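Sellis Folding Utility Table, White: Long-Term Review
Reviewed by Roswitha Lüthi
January 13, 2026

Price paid: $485, delivered
In use since: May
Rating: 3.5 out of 5

Background

I bought the Sellis to replace a Dilard trestle that had developed a sag along the centre line. The requirement was a light-coloured work surface for sorting and staging kitchen items, set up indoors on carpet and left standing for weeks at a time. I also looked at the Aubert equivalent, which has a better leg lock but was out of stock in white.

Assembly

The legs fold out and lock with a sprung collar. Two of the four collars on my unit needed a firm push before they seated. The instructions show the collar the wrong way up in step 3. No tools are required. Allow ten minutes the first time and two after that.

Surface

The top is a matte white with very little sheen. Under overhead light it produces no hot spots, and coloured items are easy to tell apart at a glance. Red and orange stand out strongly. Pale green is also distinct, although a translucent green blade is harder to pick up than its handle.

Marking is the weak point. Pencil comes off with a damp cloth. Ballpoint does not. Tomato sauce left overnight leaves a faint pink ring that takes three or four passes with bicarb to remove. Small dark specks show up from across the room, so anyone bothered by that should order the grey.

Stability

On carpet the table settles slightly in the first day and then stays put. Lateral movement at the top is small with the feet levelled, and more noticeable if one foot is left short. The levelling feet have a coarse thread, so half a turn is the smallest useful adjustment. On tile I measured no settling, but the feet slide if the table is leaned on.

Capacity

The manual gives a static rating of 40 kg, evenly spread. I have not tested to that figure. A normal load for me is a plate, a few bowls, a squeeze bottle, a pot and a large tray, and the top shows no deflection that I can find with a straightedge.

Layout is more of a limit than weight. A rectangular tray with its handle pointing inward uses up a good part of the width, and the large oval bowl has to go beside the pot. Utensils end up at the edge, where they are easily knocked off. A raised lip along one side would fix this.

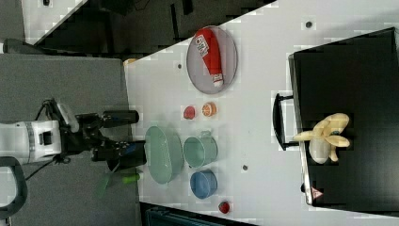 Compared with the Flondura

Waltraud Pfister lent me her Flondura for a month. It is heavier and has a glossier top that cleans more easily but reflects every lamp in the room. Its legs lock on the first try. For a table that stays in one place I would take the Flondura. For one that gets folded away, the Sellis is easier to carry and takes up less room in a cupboard.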